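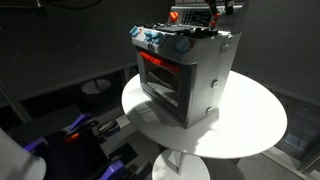
Chepkoech Mohamedi
November 2, 2021

My daughter wants to have a restaurant. She is four. So this month I am learning many things about toy kitchens, and I will write them in this thread, maybe it helps another parent who is also searching at night.

First, the size. I wanted a small oven that goes on a table. The big play kitchens are beautiful, but our living room is also my office and also the place where laundry dries. A small oven can go on top of the wardrobe when the restaurant is closed.

I bought ours second-hand, from a family on Gurov Street. I paid 13 dollars. They were asking 20 but they saw my daughter hugging it already and I think they felt sorry for both of us.

About the door. For my daughter the door is the whole toy. She opens, puts something in, closes, waits two seconds, opens again. If you are choosing between two ovens, choose the one with the better handle. Ours is red-orange and she finds it without looking.

The window in the door is dark, like in a real oven. I thought she would be disappointed that it is hard to see the food. No. She puts her nose on the glass and tells me "it is not ready, Mama." Then I wipe the nose from the glass.

There are four light blue knobs in the front and one orange knob at the back. She has decided what every knob does. First one is for soup. Two in the middle are for "hot" and "more hot". The last one is for birthday. I did not ask more questions.

The orange knob only I may touch, with permission.

Cleaning, because somebody asked me. I used a soft cloth with warm water and one drop of dish soap. For the small ridges on the black cooktop I took an old toothbrush. Do not pour water on it, please. My neighbor washed a toy stove in the shower and it was not a good idea.

Also check the screws before you give any used toy to a child. On ours you can see three of them on the side panel, round and silver. I went over all the screws with a screwdriver and one at the bottom needed half a turn. It is five minutes of work.

Now, the food. I made the mistake to buy a set with 100 pieces. It is called Clorner Little Market and it was on sale in July, I kept it in the closet. Please do not do this. One hundred pieces means that you will step on a tomato every day until the child goes to university.

After one week I put most of it away in a bag. Now there are 6 foods outside: egg, bread, fish, carrot, pizza, and one thing that we call cheese but maybe it is a sponge. The play became much better. When she is bored with them, we change.

Real things from the kitchen are also very good. A small metal bowl, a wooden spoon, the lid from a jam jar. She likes my spoon more than any plastic one. I am now cooking our dinner with a fork.

Where to put the oven: we have a round white table and it is a good height for her to stand. Round is nice because she can walk to the other side and become the customer. On our square table she was always hitting the corner with her hip.

My sister says I should have taken the Wirkmont wooden kitchen, it costs 58 dollars used. It is very pretty, I agree. But it is heavy and we are on the third floor without elevator. Maybe for the second child (there is no second child, Mother, if you are reading).

Last evening I had dinner at the restaurant. The name is Montecinos, this is the family name of her best friend from daycare, she thinks it sounds rich. I ordered fish. The fish was finished. I ordered soup. I received the egg.

A question for parents with older kids – until what age do they play with this? I want to know if I should look for an apron in size 4 or buy it bigger already.

And if somebody has a toy pan which they don't need, please write to me. A small one, it has to fit on the burner. I can pick it up after work.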